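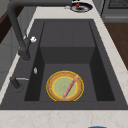

Lodham Technical College Opens Second Season of Student Kitchen Robotics Challenge

LODHAM -- Jan 28, 2025 -- Lodham Technical College today announced that registration is open for the second season of the Roneo Challenge, a student competition in which teams program a simulated robot to carry out ordinary kitchen chores. The competition is open to students at the college and at partner high schools in the region.

This season's theme is clearing up after a meal. Teams will work in a computer-rendered kitchen with a dark gray sink, a gooseneck faucet and dishes both in the basin and on the counter behind it. In one of the opening tasks, a slender pink utensil lies across a plate on the floor of the sink, and the robot must lift the utensil away before it picks up the plate. Later tasks add food left on dishes and items placed close to the faucet.

"A sink is a hard place for a robot to work," the college's Department of Applied Computing said in a statement. "The walls are close, the plate lies flat, and the gripper has to come in from above without striking the faucet. Students learn very quickly that a chore they do every evening takes careful planning to describe in code."

Each team may enter up to 25 practice runs per week on the college's servers. Final programs will be scored over 200 trials, with the starting positions of the dishes changed from one trial to the next. Points are given for completed tasks and taken away for dropped items and for contact with the faucet or the basin walls. The highest possible score is 600.

The simulation software was developed by students in the college's robotics course and is maintained by the Gokedov Club, the student robotics society. Teams do not need to own a robot to take part. A standard classroom computer is enough to run the practice version, and the club will hold open lab hours for schools entering for the first time.

Technical support and prizes are provided by Vasiliauskas Automation, which has also agreed to host the winning team at its Lodham workshop. There, students will try their program on a physical robot arm -- a step that was not part of the first season.

Registration closes at the end of the spring term, and the final round will be held in September in the college's main hall. Admission to the final is free, and families are welcome. Entry forms, the full rules and the practice software are available from the Department of Applied Computing.

About the Roneo Challenge

The Roneo Challenge is an annual competition in robot programming for high school and college students. It is organized by Lodham Technical College with the Gokedov Club.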